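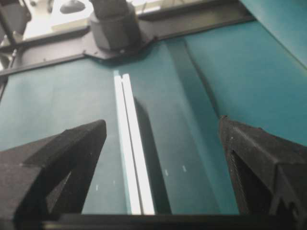
White strip on teal, Morris workroom. Photo: Oona Niskanen

Sorting starts again at Morris workroom

2001-09-16

The Morris workroom is back in use. Doors opened at the old hour, the tops are teal now, and the first long white strips went down on them before the coffee was ready.

Quick recap for anyone who missed the summer issue. The room closed in February when the heating went. Pristard, the small firm that makes up shelf kits for schools and clinics, moved its sorting to the back of the Tuvix building and stayed there a good deal longer than planned. Not a happy stay. Low ceiling, one door, pallets in the corridor. "We spent half of every morning moving things so we could get at other things," says Savita Rajput, who runs the sorting side.

So everybody is glad to be back. The room has been painted, the floor patched, the lights rehung over the work area instead of over the walkway. And the old brown tops are gone. Horácio Torres picked the teal. There was some grumbling about that - a few people wanted gray, Lindalva Moura wanted anything but green - but it stays. Torres says white parts show up on it and that a bent one is easier to spot than it ever was on the brown.

The whole job came in at $1,150, most of it paint and the new surfaces. The lights were reused.

First order through is a big one for the room, 383 kits, all the same size. Each kit gets 2 uprights, the shelf pieces and a bag of fixings. The bags come ready filled from Dosuso, same as before, and are checked by weight at the door. Work is supposed to run straight through untill the order is gone, then a break to clean up and see what needs moving.

Joaquim Salgado has the packing end. He asked for one thing when the plans went round and got it: more room between the sorting and the boxes. At Tuvix the two ran into each other and pieces ended up in the wrong carton. 118 kits had to be opened up again and redone in the spring, which nobody wants to repeat.

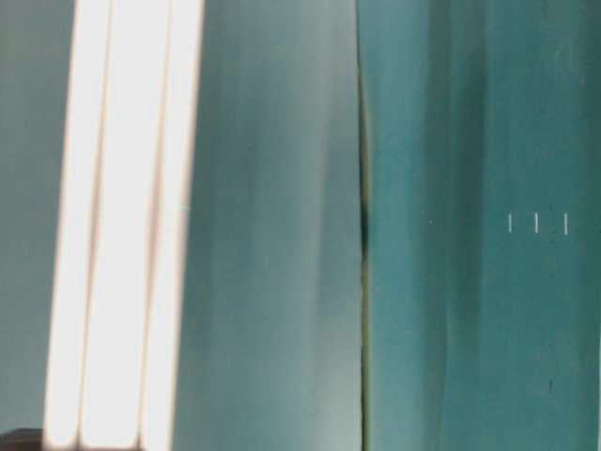 What changes for callers

Not much. Deliveries still at the side door. Please ring and wait, the inner door stays shut while sorting is on. Collections in the afternoon only. The phone number is the old Morris number, the Tuvix extension has been switched off allready so don't leave messages there. Parking as before, one space, don't block the gate.

Offcuts and damaged pieces will be put out by the side door again for anyone who can use them. Salgado says schools get first pick, after that it's whoever turns up. Bring your own bag or box. No holding things by phone.

Still to do: a shelf for the labels, a second stool at the packing end, and something for the draft under the side door. Torres has a list on the wall and people keep adding to it. Rajput wants a clock. Moura wants the radio back - it went to Tuvix in the move and has not been seen since.
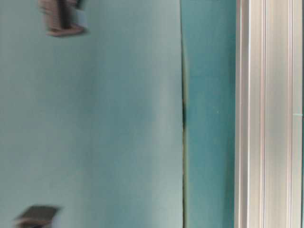 She has asked twice. If it turns up, the side door will do.

There will be an open morning once the order is out, date to follow. Coffee, a look round, no speeches. Former staff welcome, and anyone who lent a van for the move back. Let Savita Rajput know if you plan to come so there are enough cups.

O.N.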